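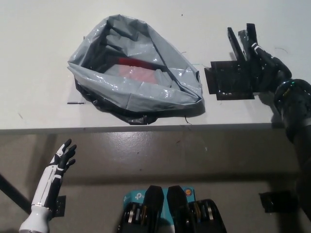 I gave online clothes shopping a fair trial in January and I would like to report back, mostly because everyone I know keeps telling me how easy it is.

Some background. The last store in Wavstead where a grown person could try on a pair of pants closed a while ago. It's a phone repair place now. So I either drive an hour to the mall in Skavcombe or I do what the rest of the country seems to do, which is order things from a screen and hope. I had put it off for years. I don't trust a photo of a sweater on a person who is six inches taller than me, with clips down the back where I can't see them.

The pitch is that you save time. I'd like to see somebody show their work on that. I spent most of an evening reading reviews of one plain gray cardigan. It had 1,011 of them. I did not read them all, but I read enough to learn that the cardigan runs large, runs small, is true to size, pills after one wash, and has held up beautifully for years. One person gave it five stars because it hadn't arrived yet and she was excited. Another gave it one star because her mail carrier was rude. The average was 4.4, and I have no idea what I'm supposed to do with a number like that.

Then there's the size chart. I measured myself with a sewing tape, wrote the numbers down like an adult, and went down the chart. By the bust I was a medium. By the hip I was a large. By the sleeve I was apparently a child. The site offered to help with a "fit finder" that wanted my height, weight, age and what brand of jeans I usually wear. It thought about it for a second and said medium. I could have guessed medium for free and kept my weight to myself.

I ordered the cardigan from Skodau, along with two shirts and a pair of black pants, all of which came to $189 before shipping. Shipping was free over $200. Funny how that works. I looked for something to add for $11, couldn't find anything, and nearly bought a $34 scarf to save $7. I closed the laptop and went to bed, and in the morning there was an email asking whether I had forgotten something. I paid the $7.

The clothes, since you'll want to know. The cardigan was fine. It was a little thin, and the gray leaned green in daylight, but I'm wearing it right now. One shirt fit. The other had been cut for somebody with no shoulders. The pants were the real letdown: they were described as "structured," and as far as I can tell the structure was a strip of elastic in the back that you couldn't see in any of the pictures.

So two things had to go back, and this is where the easy part is supposed to really shine. Returns are free, they say, for 3 weeks. Free turned out to mean that I fill out a form, pick a reason from a list that didn't include mine, print a label (I don't own a printer, so that was a trip to the library), tape it all up, and drive it to a drop-off counter inside a gas station. The refund took 15 days. I got it minus a "processing fee," which was mentioned on the returns page if you scrolled far enough. I did scroll that far, but only afterward.

I asked around at work about what happens to the stuff people send back, and I got a lot of confident answers. It goes right back on the shelf. It gets sold by the pallet. It gets thrown out. I don't know which is true and I don't think they did either. What bothers me is that I can't find out from Skodau. Their page on the environment has a picture of a fern and a paragraph about being on a journey.

I tried one more place, Lim, because a lady in my exercise class swears by them. They're smaller and the writing on the site is less breathless, and I'll give them credit, they list the actual measurements of the garment, laid flat, in inches. Imagine that. I laid my favorite old shirt on the bed, measured it, matched it up, and what came in the mail fit me. That's one shirt, though, and I'm not ready to call it a system. Ask me again after it's been through the dryer.

Some of you are going to write in and say I should order three sizes of everything and send back what doesn't work. I know people do that. I've also seen the line at the gas station counter.

As for time saved, between the reviews, the measuring, the library and the gas station, I put in roughly six hours for three things to wear. The drive to Skavcombe and back is two, and there's a decent sandwich place next to the mall. I still need black pants, so I'm going the week after next, if the roads are clear.

Posted 9 February 2020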